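Notes on Thread, Wax and Why My Bindings Kept Coming Loose

Jun 17, 2024

I have been sewing notebooks by hand since April, and the results have been inconsistent. Some text blocks stay tight after weeks of use. Others develop slack between the second and third signatures and start to shift when opened flat. The paper was the same in all of them, and so was the sewing pattern, so I went looking at the thread and the knots.

The first variable was thread thickness. I had been using an 18/3 linen sold under the Ridorham name, mostly for the reason that the local shop stocks it. It is a good thread but a thick one for thin signatures. Each pass adds to the spine, and with enough sections the spine ends up noticeably fatter than the fore edge. Backing a book deals with some of that swell, but I don't back notebooks. Switching to a 25/3 from Drutberg brought the swell down to something a flat cover can live with.

Thinner thread exposed a second problem. Knots that held in the thicker linen began to creep. The kettle stitch is not much of a knot to begin with. It is a hitch around the stitch below, and it depends on friction and on the tension of everything around it. If the thread is slick or the tension drops before the next station, it backs off slightly. I could feel this by pulling on the tail after closing the last signature.

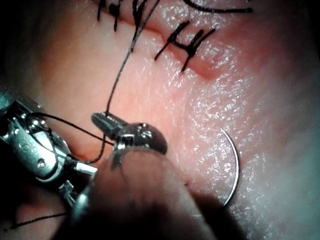 A surgeon's knot fixed most of it at the starting point, where I join the tail to the working thread. The difference from a square knot is one extra wrap in the first throw. That wrap adds enough friction to keep the first throw from loosening while the second one is made. With a plain square knot I was losing tension in that gap every time, and no amount of pulling on the second throw gets it back.

Wax matters too, though less than the forums suggest. I tested unwaxed, lightly waxed and heavily waxed lengths of the same Drutberg thread, all on scrap signatures. Heavy wax made the knots hold well, but it left residue in the sewing holes and picked up lint. Two light passes over the cake, followed by pulling the thread through a folded piece of scrap paper, gave nearly the same grip with none of the mess.

Other changes, for the record:

Needle: size 2 bookbinding needle replaced with a thinner one. The old one was opening the holes wider than the thread could fill.

Thread length: no more than five spans of the spine at a time. Longer pieces wore fuzzy near the eye, and fuzzy thread waxes badly. I join with a weaver's knot, placed inside the fold.

Pull direction: always parallel to the spine. Pulling away from it tears the fold, especially on the outer signatures – I have ruined two good sections that way.

Adhesive: one thin coat of PVA on the spine after sewing, under light weight. I used to put on more to hide slack sewing, and the spine ended up stiff and the pages still moved.

The current test book is 10 signatures of Mitedum 90 gsm text, sewn all-along with no tapes. I open it flat on the desk every morning and close it again. So far the gap has not appeared, but the earlier ones took a few weeks to show it, so I would not read much into that yet.

Next I want to try the same setup with a link stitch and an exposed spine, where there is no glue to help. I have enough of the 25/3 left for one more book.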